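"The rug is the hardest colleague": a talk with Wagner Evangelista of Nilolel
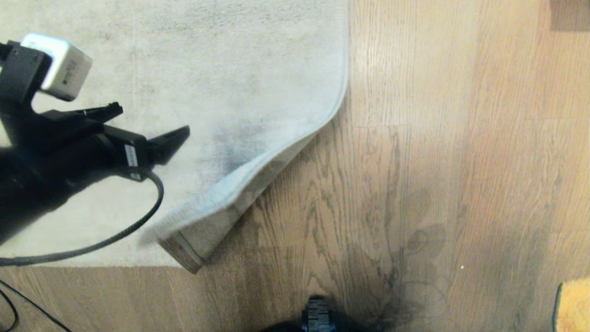 Wagner Evangelista has worked with floors for most of his life. He came to Nilolel as a cleaner of furnished rental flats, and now he leads the shift that works together with the machines. When I ask what is the most difficult object for them, he does not need to think.

"A rug with the corner turned over," he says. "A person puts it flat with the foot while thinking of lunch. For the arm it is a whole job. It must find the edge, take only the edge, and not pull the rest."

Nilolel looks after 161 flats in the Ashworth district. The first unit, which the staff call Monus, arrived in July. Before that, Wagner says, the team had heard only rumours. "Some people were already looking for other work. I was also a little afraid, I will not lie. I have a mortgage."

No one on his shift lost their position, but the days are organized differently. The cleaners used to go alone from flat to flat. Now two of them go with one machine, and one person watches it while the other does kitchens and bathrooms. Wagner likes the company. He likes less the waiting.

"You stand there and your hands want to do it. In the beginning I always grabbed the rug myself. Then the technician told me, please, let it try, otherwise we never learn where the problem is."

His back is better, he admits. Bending to the floor was the part of the work which hurt him most. On the other side, there is a new tiredness from paying attention, and new forms to fill out each evening. He would like this writing to be counted in the pay, and he has told the manager so.

What about the younger colleagues? "They learn the controls in two days. But they do not always see a stain. I show them how the light must fall on the rug, and they show me which menu I have to open. I think it is a fair exchange."

I ask if he would go back to the old way. He looks at his hands for some time.

"For the bathrooms, I never left it," he says. "For the floors, no. But I want that they ask us before they buy the next one."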